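**For immediate release - March**

# Grevum to bring 38 empty homes in Costden back into use

Grevum, the independent housing association serving Costden and Tivport, has confirmed that work will begin in March to repair and re-let 38 long-term empty homes in the Leclerc area of Costden. The first tenants are expected to receive their keys before the end of the summer.

The homes, most of them terraced houses and small flats above former shops, were acquired from several private owners over the past two years. A number have stood unoccupied for more than a decade. All will be let at social rent to households on the Costden register, which at present lists 229 applicants waiting for a one- or two-bedroom property.

Baptiste Delaunay, Chief Executive of Grevum, said:

"Families in Costden have waited a long time, and they have done so while walking past boarded windows on their own streets. These houses were sound once and most of them are sound still. They need roofs, wiring, kitchens and heating, and we now have the money in place to provide them. I would like to thank the former owners, several of whom agreed to sell below the asking price once they knew what was planned."

The programme will be carried out in two stages. The first covers 25 properties between Leclerc Road and the canal, where the main tasks are re-roofing, new windows and the replacement of solid-fuel heating. The second covers the remaining 13, including a former bakery that is to be divided into four flats. Planning consent for the bakery was granted in the autumn, subject to conditions on the shopfront, which must be kept.

Each home will be insulated to the association's current standard and fitted with smoke and heat alarms linked to the mains. Where a ground-floor layout allows, doorways will be widened and a level-access shower provided. Grevum expects that nine of the homes will be suitable for tenants who use a wheelchair.

Clotilde Cordier, Head of Lettings, said:

"We have changed the way we offer homes as a result of what tenants told us after the Tivport scheme. People asked for more time to decide, and for plainer information on running costs. Every applicant who is made an offer in Leclerc will have five working days to reply and will be given a written estimate of heating and water charges before they do so."

Residents living next to the properties have been written to individually. Working hours on site will be 8 am to 5.30 pm, and no skips will be placed on Leclerc Road itself, where parking is already limited. A site office will be open to callers throughout the works - questions about access, noise or shared walls should be raised there in the first instance.

The programme is funded from Grevum's own reserves and a 30-year loan agreed in the last financial year. It does not affect the planned maintenance budget for existing tenants, and rents elsewhere will not be raised to meet its cost. 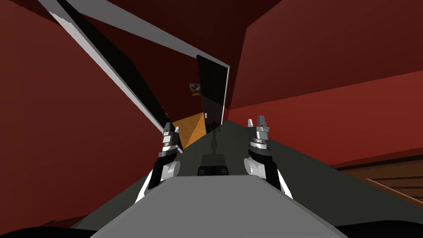
## How to apply

Applicants already on the Costden register do not need to apply again. They should check that their contact details and household information are up to date, as offers will be made in strict order of priority band and date of registration. Those not yet registered may do so at the Grevum office in Costden or by post. Help with the form is available by appointment, and an interpreter can be arranged on request.

## Notes to editors

1. Grevum is a not-for-profit housing association. It lets and manages homes for social rent in Costden and Tivport.
2. A home is treated as long-term empty when it has been unoccupied and substantially unfurnished for six months or more.
3. Baptiste Delaunay and Clotilde Cordier are available for interview. Requests should be made to the Grevum press office, which can also supply a list of the streets included in each stage.

**Ends**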